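Ticket: Label printer in the Bullamwood workshop drops off the network
Opened: Mon 27 May
Raised by: Kohei Hirano
Site: Bullamwood, ground floor
Priority: normal
Status: closed

Reported problem
The Farina label printer by the goods-in desk stops taking jobs after a while. The queue on the desk PC shows "offline" but the printer's own screen says "ready". Turning it off and on brings it back. It has been like this since the office moved over to the new Ovon router.

Update 1
Asked Kohei how long it runs before it drops. He left it alone after a restart and it went offline after 40 minutes. Tried again with a test label sent every few minutes and it stayed up all morning. Looks like it only goes when idle.

Update 2
Printer firmware is current. Sleep mode was set to 30 minutes. Turned sleep off completely. Dropped again in the afternoon, so sleep is not the cause, or not the only one.

Swapped the network cable for a new one and moved to a different port on the wall plate. No change.

Update 3
Logged in to the router. The printer was set by hand to an address ending in 18, and the router's automatic range starts at 12. The old router kept that part of the range free. The new one was set up from defaults and will hand the same address to anything that asks while the printer is quiet. Lease list shows a tablet from the Joltidwood stock count on that address twice this week.

The desk PC then talks to the tablet, gets no answer on the print port and marks the printer offline. Restarting the printer makes it announce itself again, and that clears it for a bit.

Update 4
Done remotely:
Printer changed from manual address to automatic.
Address reserved for it on the router by hardware address.
Old port deleted on the desk PC and added again by printer name.
Sleep mode put back to 30 minutes.

Kohei asked if other kit on the ground floor could have the same fault. Checked the lease list against the asset sheet. The two door readers were also set by hand, so both now have reservations. Nothing else found.
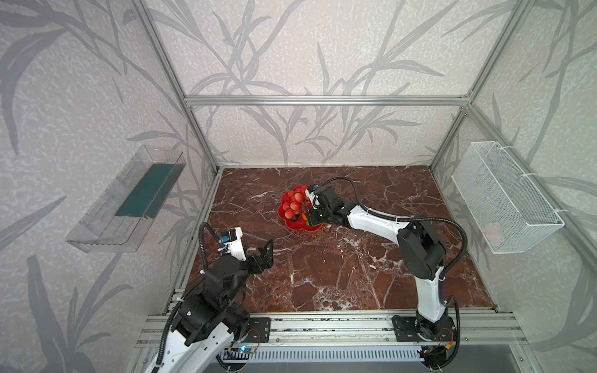 The asset sheet was out of date for the ground floor and needs correcting before we close. Please add a line for each item with a network socket, and give its position so that the next person can find it without ringing the desk. For the bench with the grey leaf-print panels and the dark red-brown marbled top, use "ground floor, bench" as the location. Leave the address column blank if you are not sure – a wrong entry is worse than a gap.

Update 5
Sheet received from Kohei, merged. Printer has been up since the change with no drops, including overnight. Tablet picked up a different address on its next visit.

Closing. Reopen if it goes offline again, and please note the time before restarting it.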